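Checklist for the puzzle table, Kedcombe play and learning room, October round
Checked by: Marthinus Zulu
Read and countersigned by: Precious Moodley
Start 8:40, finish 10:15

I used the same list as last time, with two new lines for the small pieces. Please read the comments also, not only the marks. OK means no work is needed. WATCH means it can stay in use but I want to look again. FIX means somebody must do something before the next group comes in.

## 1. Table and board

- [x] Board lies flat and does not rock when pressed at the corners - OK
- [x] No nails or screws standing up on the top side - OK
- [ ] Surface smooth to the hand - WATCH
- [x] Board wiped with damp cloth, then dry cloth - OK

**Comment:** The long dark board is still good wood and I do not want to replace it. But the lower half has scratches, and there are thin pale fibers on it. I went over it with an old nylon stocking and it caught in two places. I sanded these two places lightly with the fine paper. If it catches again next month, we should sand the whole lower half and oil it. Buthelezi has the oil we used before, please do not buy the shiny kind.

**Comment from P.M.:** Agreed. Can we do the oil in the evening, so that it has the night to dry? The smell gives me a headache.

## 2. Sorting puzzle, wooden base

- [x] Base not cracked - OK
- [x] Corners rounded, no splinters - OK
- [x] Small pegs at the edge tight, each one pulled by hand - OK
- [ ] All pieces present against the card in the lid - WATCH
- [x] Nothing sticky in the bottom of the holes - OK

**Comment:** The pegs are the part I worry about most. I pulled every one with two fingers and then with the flat pliers wrapped in cloth. None of them moved. I write this down because in the Plerkadum set one peg came out in my hand, and that set is now in the closed cupboard (shelf tag 362).

The pieces must be back on the base before the puzzle goes to the shelf. A piece that is left on the board goes first under somebody's elbow and then to the floor, and after that we find it with the vacuum cleaner. 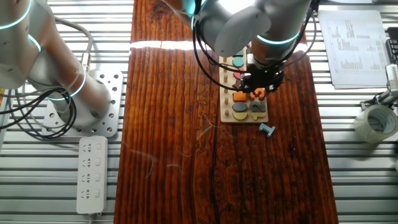 *Item 2, puzzle on the board. Light-blue T-shaped block lying loose, to be put back.*

**Comment:** The T block was the only one I wrote down as loose. I looked at its edges and they are fine. I put WATCH and not OK for the pieces because the card in the lid is faded and I could not read the last line of it. Precious, if you have a better copy, please put it in the folder.

## 3. Painted pieces

- [x] Paint does not come off on a white damp cloth, rubbed 16 times - OK
- [x] No chips bigger than a grain of rice - OK
- [x] Star-shaped piece, points not sharp - OK
- [ ] Number pieces, thin parts not bent or cracked - WATCH
- [x] No piece smells of mold - OK

**Comment:** The number 2 has a thin neck and I pressed it between my thumbs. It holds. I still keep the number pieces on WATCH, because this is the shape that breaks first in every set I know. The yellow semicircle and the round teal piece are thick and give no trouble.

I tried all the pieces also in the small parts tube. The result for each one is on the back of the card.

**Comment from P.M.:** I can't find this card. Is it the same one from the lid?

**Answer M.Z.:** No, the white one, in the folder behind the Zalline receipts.

## 4. Power and cables near the board

- [x] Power strip lies flat, not hanging from its cord - OK
- [x] Strip not cracked, no brown marks at the outlets - OK
- [x] Each switch clicks on and off - OK
- [ ] No cups or water bottles on the same side as the strip - FIX
- [ ] Strip not in reach of children from the chair - FIX

**Comment:** The white strip with four outlets is next to the board, on the left. As a strip I have nothing against it. The place is what I do not like. A small arm can reach it when the chair is pushed close. Before the next group, either move the strip or put the chairs only on the other side. Outlet covers are in the drawer, the pack of 40 is still almost full.

## 5. Papers

- [x] Papers kept away from the wet cloth - OK
- [ ] No old sheets left with the new ones - WATCH

**Comment:** The printed lists are at the side of the board in one stack. The print is small and I need my glasses for it. Please clip them together, otherwise the fan moves them.

## 6. To do

1. Move the strip or the chairs (M.Z., before next group)
2. New copy of the card for the lid (P.M.)
3. Check the two sanded places again with the stocking (M.Z.)
4. Drinks to the window shelf (everybody)
5. Order fine sandpaper, catalog number 667 (P.M.)

Signed, M. Zulu
Seen, P. Moodley - the sandpaper is ordered, two packs.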